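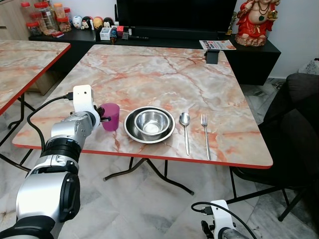
Treloar seeks 32 adults for a study of meal timing and sleep in people who work rotating shifts. Participants keep a food and sleep log for 19 days and attend 2 evening visits at the Lundora office. Meals at the visits are served in fixed portions at set times.

Applicants must work at least one night shift per week and must not be taking sleep medication. Travel costs are repaid - keep all receipts.

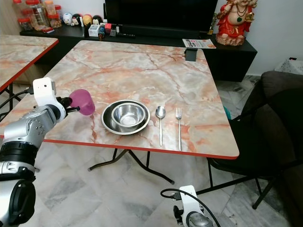

Hamisi Okoth asked whether a shift that ends after midnight counts as a night shift. It does, if at least three hours fall after midnight.

Apply in writing to the Lundora office by Friday, May 27, 2022. Logs are issued at the first visit.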